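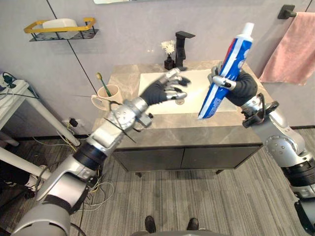
Last updated April 25, 2021

The bathroom at Randen has no plumbing worth the name. It has a sink, a faucet, a towel bar and a patch of gray striped flooring, and it was built in one corner of a shared workshop so that a two-armed robot could learn to be a decent houseguest.

Randen is the sort of place where you pay by the month and argue about the table saw for free. The robot, called Jaltanine after a losing entry in a naming contest (the winner was unprintable), began as a pair of secondhand arms bought from a dealer named Kenditz. They came on a pallet with 65 pages of documentation, 30 of which covered a different arm. The members who took the project on had planned to build a bartender. Then someone priced liquor insurance, and the bartender became a bathroom attendant.

A bathroom is a good choice if you enjoy suffering. Everything in it is shiny, squashy or likely to fall into the sink. Take the toothpaste. A full tube behaves like a box and a used one behaves like a fish, and the hand has to close hard enough to hold either without decorating the countertop. The first grip setting was borrowed from a program for picking up soup cans. The group still has the shirt.

The hands took most of the winter. Every finger had to be tuned separately, and each one drifted in its own direction once it warmed up. The cables were worse. Too short and the wrist stops halfway through a turn; too long and it catches on whatever you care about most. The present loops are the result of a good deal of snipping and regret, and they get looked over before every run by whoever has the best knees.

The software is called Michalski, and it has the temperament of a clerk who closes at four. It will not move an arm until both hands have reported in, and it keeps a log of every refusal. In one bad stretch it logged 210 of them. The fault was a single connector that had been pushed in most of the way. I have been told this story by several people, and in each version it was somebody else who did the pushing.

Then there is the towel. Cloth is where home builders go to be humbled. A cup stays the shape of a cup while you make up your mind about it, but a towel is a new object every time you touch it. The current method is to let one hand take a good fistful and keep the other out in the open, ready to help or at least to look willing. 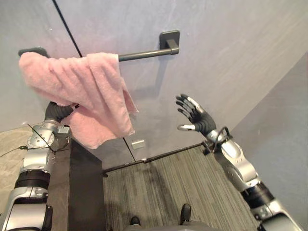
Jaltanine's left hand with a fistful of towel, the right one standing by.

I watched the towel routine for most of an afternoon — long enough to start rooting for the towel. The crew scores each run on a clipboard: 2 points if the cloth ends up where it belongs, nothing if it ends up on the floor, and a long discussion if it ends up anywhere else. The discussions are the best part of the day and use up most of the coffee.

The plan is to show the whole thing at the workshop's open house in June, toothpaste first and towel second. There is talk of adding a bath mat. The people who have worked on the towel are against it.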